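Home | News | Events | Press | Contact

We use cookies to keep this site working. Accept | Manage

FOR IMMEDIATE RELEASE
29th June

Kitidero Night Market moves to Baxter Street, stall bookings now open
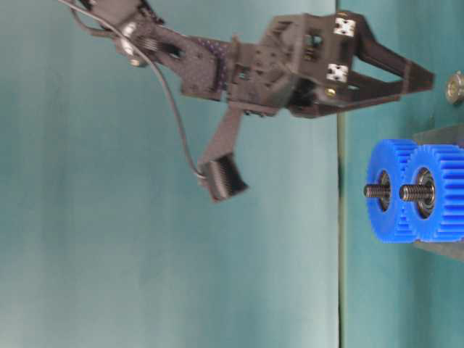

Kitidero Night Market is moving. New home is the old bus lot on Baxter Street, starting in September. Bigger space, better lighting, proper restrooms. Bookings for stalls open today.

The market had outgrown the lot behind Goker Hall. Last season's closing night brought in 1,245 people and the line for dumplings went out to the road. Neighbors were patient. Thank you, neighbors.

What's changing:

- 40 stalls, up from 26
- Later finish, 11 pm
- Seating for around 400
- Bike parking by the north gate
- Free entry, same as before

"We've been turning away good cooks for two years and I hated every one of those emails," said Mhairi MacKinnon, market manager. "Now we can say yes to more of them. And people can sit down to eat, finally."

Food stalls first, but we also want plants, secondhand books, ceramics, repairs. Knife sharpener is coming back. Music on the small stage from 7, mostly local, no big speakers after 10.

Stall fees stay the same for returning traders. New traders pay a deposit, refunded at the end of the season. Hot food traders need a current health permit, please send a copy with you're application. Power is limited so tell us what your plugging in.

Season sponsor is Vakaner, the family bakery on Fourth. They'll have a corner stall and will be running the kids' bread table.

Parking: four accessible spaces at the south gate, book ahead. Everyone else, bus or walk if you can. The lot across the street is private.

Press visits welcome on setup day. Ask for Mhairi.

ENDS

Contact: Press desk, Kitidero Night Market | © Kitidero Night Market | Back to top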